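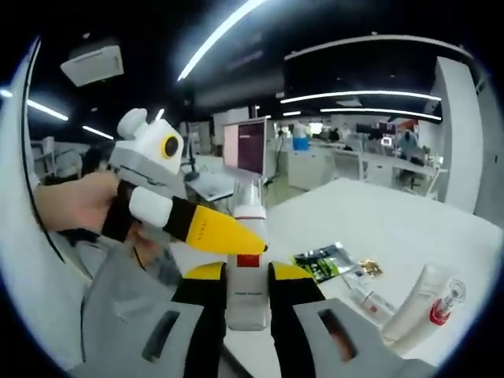 Acessórios para Dispositivos Móveis
Aula 6: Películas protetoras de ecrã
Docente: Negin Nouri

1. Tipos de película
Consideram-se 2 famílias: vidro temperado e polímero (PET ou TPU). O vidro tem maior dureza superficial; o TPU acompanha melhor os ecrãs de bordo curvo, mas risca com mais facilidade.

2. Dureza
A escala 9H indicada nas embalagens refere-se ao ensaio do lápis e não à escala de Mohs. Uma película 9H pode ser riscada por areia de quartzo (Mohs 7).

3. Adesão
O adesivo de silicone cobre toda a superfície ou apenas o perímetro. A colagem perimetral deixa uma camada de ar que reduz a sensibilidade ao toque e aumenta os reflexos internos.

4. Caso de estudo: Wakia
Lote de 2.377 películas de vidro para o modelo Trellden. Devoluções: 168. Taxa de devolução: 168 / 2.377 = 7,07 %. Motivo mais frequente: levantamento do canto junto à capa.

5. Compatibilidade com capas
Verificar a folga entre o bordo da película e o rebordo interior da capa. Uma folga nula transmite esforço lateral ao vidro.

Exercício
Calcular a taxa de devolução para um lote de 794 unidades com o mesmo número de devoluções. Entrega: 28 de junho de 2026.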